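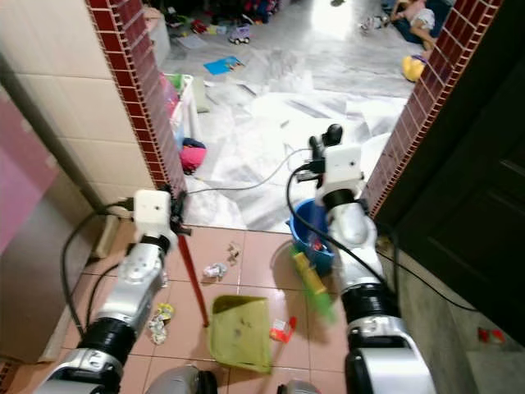 Ebony Donnelly asked at the last session whether two arms must be tuned together or one at a time. One at a time. Students building at home should complete the left arm first, then copy its settings to the right and correct from there.

Unit 5: Sweeping With Two Arms

Handles are thin and turn in the clamp. Set the grip before the wrist — a late change to the grip undoes the wrist settings. Leave enough slack in each cable for full reach.

Required: 50 logged strokes per arm, with notes on every dropped handle. Logs are due in March.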